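Snack packaging

Snack packaging is the wrapping used to hold, protect and sell small portions of ready-to-eat food such as crisps, nuts, biscuits and dried fruit. Most of it is made from flexible film, though tins, cartons, tubs and paper bags are also used.

History

Before the twentieth century, snack foods were mostly sold loose from barrels, jars or glass-fronted cases and handed over in a twist or bag of paper. Paper gave little protection from damp, and crisps and biscuits went soft within days. Waxed paper bags, sealed with a warm iron, came into use in the 1920s. Cellophane followed and let buyers see the food before paying for it. Plastic films took over from cellophane in the second half of the century, being cheaper and less likely to split in cold weather.

Materials

A modern snack bag usually has several layers. The outer layer carries the printing, a middle layer gives strength or blocks gas, and the inner layer melts under heat to form the seals. Many bags have a silver inner face. This may be aluminium foil, but is more often plastic film with a very thin coating of aluminium, applied as a vapour. The coating keeps out light, oxygen and moisture, all of which spoil fats and flavour. 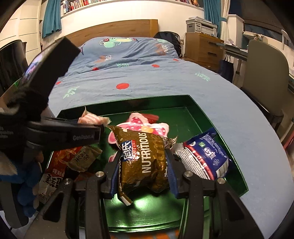
A brown snack bag with a torn silver foil corner, in a green tray.

Filling and sealing

The pillow bag is the most common form. Film from a roll is wrapped round a tube, joined along the back, and closed at the bottom. The food drops in through the tube and the top is then sealed and cut. Air in the bag is often replaced with nitrogen, which slows staling and cushions fragile contents. Stand-up pouches have a folded base and may include a press-to-close strip. Small notches are sometimes cut in the edge to help with opening.

Labelling

Rules differ between countries, but labels generally give the name of the food, its ingredients, net weight, storage advice and a date mark. Many countries also require allergens to be pointed out and nutrition figures to be shown. Words that suggest a health benefit are controlled in some markets.

Waste

Layered films are hard to recycle as the layers cannot easily be separated, and few household collections accept them. Some makers have moved to bags made from a single type of plastic. Compostable films are also sold, but many break down properly only in industrial composting plants.

See also

Food preservation
Modified atmosphere
Vacuum packing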